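Ostari Readers' Circle – Minutes
2021-08-07, back room at Teller Books

Present: Hwa-young Maeng (chair, also taking these notes, sorry), Brunen, Bhardwaj, Ines, Paul, two new people from the Ostari library list. Apologies from Ruth and Dom.

Started ten past. July minutes read and passed with one fix: the Bhardwaj talk was on trade books, not textbooks.

1. Money
Balance 3160. Out since July: room hire, stamps, second box of bookplates. In: dues, plus the sale table. Brunen asked if the sale table figure includes the raffle. It doesn't. To be split out next time.
Dues stay at 20 for the year. Paul wanted a lower rate for students, broad agreement, no number settled. Back in the fall.

2. Book for September
Long one. Three titles left from the July list – the history of banking, the one on housing prices, the short book on why wages stall. Bhardwaj spoke for the banking history, says the first half moves fast and the notes can be skipped. Ines has tried it twice and stopped at the same chapter both times. Housing book only in hardback until spring, and the library has one copy with a waiting list.
Vote: wages 4, banking 2, housing 1. Wages it is. Bhardwaj would like it noted that the banking history goes on the list again for winter. Noted.
Hwa-young to order through Teller, paperback. Discount needs the order in by the end of next week so names to her before then. 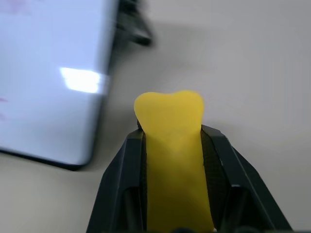
3. Reading packs
Packs for the new book go out with the usual things – question sheet, glossary, bookplate, marker. Glossary ran to four pages last time and people said too long. Cut to one side of paper. Paul to draft, Ines to check the terms (last one had inflation and interest swapped on two lines). Marker color for the fall is yellow, a good strong lemon yellow, with a rounded head wider than the strip so it can be found when the book is shut. Brunen prefers the plain straight kind. Outvoted. Question sheet should have fewer questions, eight at most, and none that just ask what the author said.

4. Book fair
Stall confirmed, same hall as before, corner spot. Fair organizers are expecting about 1000 through the door over the weekend. We need people for both days, Saturday short of hands after lunch. Bhardwaj can do Saturday morning, Ines all of Sunday. Rest please email.
Theme for the stall – "Money for people who hate math". Some grumbling over the title, Brunen thinks it talks down to people. Left as is unless somebody sends a better one by Friday.
Stock: second hand economics titles only this year, no novels, we brought home most of the novels last time and they are still in Paul's garage. Prices penciled inside the front cover. No stickers, they tear the jackets.
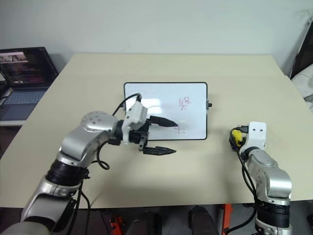

Card payments: the reader we borrowed last year is not available. Hwa-young to ask Teller wether theirs can go out for a weekend. If not, cash only and a float of small bills.

5. Newsletter reviews
Two in hand, Ines on the housing book (she has it on loan) and Brunen on the essays. Brunen's is double the length and he'd rather not cut it. Agreed it runs in two parts. Still need somebody for the memoir by the central banker – one of the new people offered, thanks! 400 words would be fine.
Reminder that reviews should say who the book is for. Last issue had three that didnt.

6. Speaker
Author of the wages book doesn't do small groups, per the publisher. Bhardwaj knows a lecturer who has taught from it and could come for travel costs. Agreed in principle. Bhardwaj to get a date and a figure before anything is promised.

7. Any other business
– Large print. Teller can get it for the wages book but slower. Anyone who needs it tell Hwa-young now, not in September.
– Paul still has the key to the cupboard. Please bring.
– Starting time. Half past instead of the hour? Mixed views, leave it.
– Library copy of the last book is overdue, whoever has it please return.

Actions
Hwa-young – order with Teller, card reader, large print names
Paul – glossary, key, novels out of garage
Ines – check glossary, Sunday stall
Brunen – split review, raffle figure
Bhardwaj – lecturer, Saturday morning

Closed at ten to nine. Next meeting same room, date by email once Teller confirms.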